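2020-09-12

Field walking again

I went back to field walking in July, after a gap of several years. The farm is on the edge of Priltthorpe, on the clay side of the lane, and the farmer lets a small group of us on once the crop is off and before the next one goes in. This year that was a short window. The barley came off early and he wanted the ground back quickly, so we had to get on with it.

For anyone who hasn't done it, field walking is slow and mostly dull. You mark out lines with canes, walk along them looking at the ground, bag what you pick up and write the line number on the bag. Most of it is brick, clay pipe and bits of willow pattern plate. Worked flint turns up now and then, more after rain, when the soil has been washed off it. On a dry bright day everything looks like flint, including a great many things that are only stones. 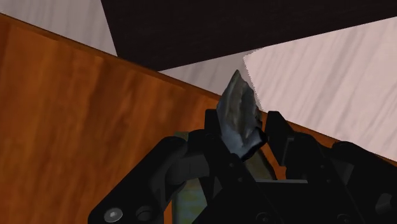

Meron Kahsay taught me how to tell the difference, or at least how to be less wrong. She has been recording finds in this parish since 2000 and she is strict. Look for the bulb, look for the ripples running away from it, and look at the edge last. Everybody starts with the edge, me included, and a plough can put a very convincing edge on a lump of flint that no one has touched before. She went through my first tray this summer and put most of it straight into the bucket by the door. I didn't mind. The bucket goes on her drive.

We logged 206 pieces this time that she was willing to call worked. The bulk of those are waste flakes, the bits that came off when someone was making something else. There were a few scrapers, and one broken blade that I found on the headland while looking for my glove. Nearly all of it came from the top half of the field, where the ground levels out above the stream. The bottom half gave us pottery and a tractor pin.

The part I had forgotten is how long the indoor work takes. Everything has to be washed in plain water with an old toothbrush, dried on newspaper, sorted, weighed, numbered and put into bags with the number written twice, once on the bag and once on a slip inside. An afternoon in the field makes several evenings at a table. 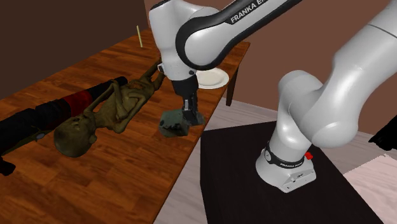 I used to write the numbers up in a notebook and copy them out later, and I made mistakes doing it. This year I typed them in as I went, one row per bag, with the line, the weight and a short note. It is better, though I still keep the notebook. Pencil, not biro – biro runs when your hands are wet.

The finds sheet goes to Meron next week and she will add it to the parish record. The farmer gets a copy too. He has asked whether any of it is worth money and I have told him no.

If the weather holds we may get one more go at the field next door, which was under beans and has never been walked as far as anyone knows. I need new canes before then. Half of mine were left by the gate and something drove over them.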